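Cidar says its hand-held grippers can replace the robot arm. The numbers are thinner than the pitch

Cidar, a small company that sells tools for teaching robots, spent much of March telling customers they no longer need a robot to train one. A person picks up a pair of its hand-held grippers, does a chore, and the recording goes to a real arm that is supposed to copy it. The company has now put out results from a comparison with Bomside, which makes a rival pair of grippers steered by remote control, and it is calling the outcome a clear win.

It may be a win. How clear depends on which page of the report you read.

The trial covered 2 jobs: folding a hand towel and moving cups from a tray to a shelf. People using the Cidar grippers logged 2085 usable recordings. Operators driving Bomside's arms remotely logged almost 500 over the same number of working hours. Cidar puts that gap in large type on the first page, and it is a real gap. Anyone who has tried to fold cloth through a remote arm knows how slow it is.

What the first page leaves out is how the recordings were judged usable. For Bomside, a recording counted only if the towel ended up folded. For Cidar, it counted if the tracking software held on to both hands the whole way through, whatever state the towel was in. The difference is explained in a note near the back. A reader in a hurry will miss it.

Then there is the part buyers care about, which is whether the arm learns anything. Both sets of recordings were used to train the same controller on the same arm, and each version was given 200 tries. Cidar reports that its version "performed at or above" the Bomside one on both jobs. It gives no scores. Asked for them, the company said a fuller paper was on the way and would not say when.
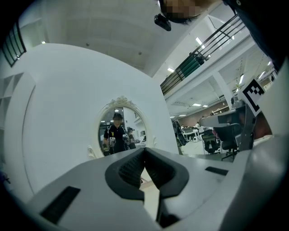
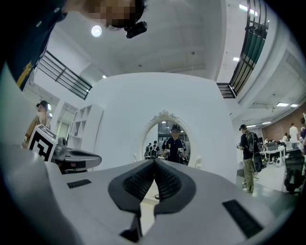
Tracking is where hand-held systems have usually come unstuck, and the report is brief on the subject. The software has to work out where each gripper is in the room at every moment, and if it gets that wrong by the width of a finger, the arm that copies the motion will close on air. Cidar leans on printed markers for this, the black-and-white block patterns fixed by the second gripper, which give the software something sharp to lock on to when one hand can see the other. Markers are cheap and well understood. They also stop helping the moment a sleeve or a box gets in the way, and the report does not say how often that happened. Nor does it say how the system copes with a mirror, and there is a large oval one on the curved wall, with a person and a pair of white grippers reflected in it. A camera that takes a reflection for the real thing can lose its place in a room. Cidar says its software "handles reflective surfaces." It offers no test of that claim.

The finger pads raise a smaller question. Cidar tried a ribbed or grid texture against a smooth one and says the textured pads slipped less on cups. That sounds likely enough. The smooth pads, though, were older stock and had been through earlier trials, according to the same report. Worn smooth pads against new textured ones is a test of wear as much as of texture, and it should have been run again with fresh parts.

Bomside, for its part, disputes the whole setup. The company says its arms were run on default settings by people who had used them for a single afternoon, while the Cidar grippers were in the hands of people who use them daily. Cidar does not deny this. Its answer is that short training time is one of its selling points and that a new user can be recording within minutes. If so, it would have been easy to put new users on both systems and show it. The report has no such group.

Bomside's own record on this is not spotless. Its last set of published results compared its remote arms with a hand-held tool that it had built itself for the purpose, and nobody was surprised by who came out ahead.

Some outside checking may be coming. Ornuretti, a warehouse supplier that has bought from both companies, plans to run the two systems side by side at its packing site in Abdel Hamid, with the same staff on each and one definition of success agreed before the start. It also intends to publish scores for every run, including the failed ones. That work has not begun, and Ornuretti would not commit to a finish date.

Price will matter in the meantime. A pair of hand-held grippers costs far less than a pair of arms, and for a lab that mainly needs a lot of recordings quickly, that could settle the argument whatever the scores turn out to be. A cheap recording the arm cannot use is still wasted work, and the report gives buyers no way to estimate how many of those they would be paying for.

Cidar says orders placed now will ship with the textured pads as standard. The scores from the 200 tries were still missing from its website at the time of writing.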